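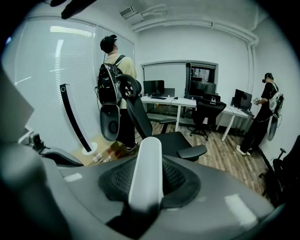
Our project began with a fairly ordinary complaint, which was that students on work placements at Fornska College were missing the meetings where decisions about their own courses got made. The course forum meets in the middle of the afternoon, and anybody out on placement is usually still there at that hour. We wanted to find out how many people this touched and what they would like done about it. A placement can be in all sorts of places, and plenty of them look like the small office with white walls and a wood-plank floor, two people on their feet and busy, one with a backpack rig on and the other holding a little white device in both hands. It is hard to slip away from a room like that for a forum that lasts an hour and is a bus ride off. So we took the question to the students themselves, and we are very grateful to everyone who answered (and to those who answered twice by mistake, we did find you!).

The group was Wanda Witkowska, Ksawery Lis and Eleni Janevski, and our supervisor was Celina Zieliński, who read more drafts than she had promised to.

How we went about it

We sent a short survey to all 1,159 students registered on courses with a placement. It had 10 questions, most of them tick boxes, with a space at the end for anything people wanted to add. Ksawery Lis wrote the first version and it was far too long, as he will cheerfully admit, and Eleni cut it down over one weekend. We left it open through March. After that we held three group talks with students from different years, and Wanda interviewed Ksawery Sowa, who has chaired the forum for two years and was generous with his time and his biscuits.

We also went through the forum's minutes. These were a bit patchy, and in several sets the attendance list had been left off altogether, so we have not tried to draw a trend from them.

What people told us

The timing came up more than anything else, which we had expected. What surprised us was how many students did not know they had a representative at all. Almost half of those who replied could not name theirs, and in the group talks a few people thought the forum was only for staff. One second-year said she had seen the emails but took them for timetable notices and deleted them.

There was less agreement about what to do. Some wanted evening meetings, but students with children or evening jobs were firmly against that, and we could see their point. Others liked the thought of sending comments in beforehand through Remeo, the message board the college already uses for placement news. Mr Sowa was open to this, though he worried that written comments would pile up without anyone answering them.

What we would suggest

We would like the forum to try moving every other meeting to the early evening for one term, and to open a comments page on Remeo a week before each one. Replies should go up on the same page with the minutes. We would also ask that representatives be introduced by name at the placement briefing, when everybody is in the room anyway.

If we did this again we would talk to the placement employers too. We wrote to a handful, but left it too late in the term and had only one reply, a very kind one, which is kept with our notes. The survey questions and the notes from the group talks can be borrowed from Celina Zieliński's office.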